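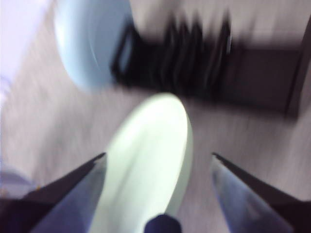
Kuto two-finger gripper, view from the wrist camera.

Quick one, quote runs out in May. Paid 735 for the Kuto plus 36 delivery. Zakharchenko wanted 1073 for theirs, and Vasylyna Yurchenko in purchasing wasn't having it. Fair enough.

Fitting easy. Manual poor, two pages missing. Software fine once Ostap had redone the cable. Camera smears badly on fast moves, so budget for a better one if you need to read lables.

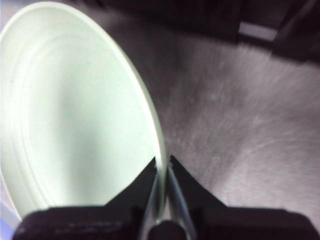 Spare fingers are where the money goes. Not in the box, sold in pairs, and Plorden are slow to ship. I'd put two sets on the first order. The pointed tips do suit thin stuff, mind, a plate pinched by the rim with the fingers either side of it, and that's most of our work. Wouldn't want them for anything heavy.

Would buy agian at this price. Four stars. One off for the manual.

Zoia Kuzmenko, Plunaldale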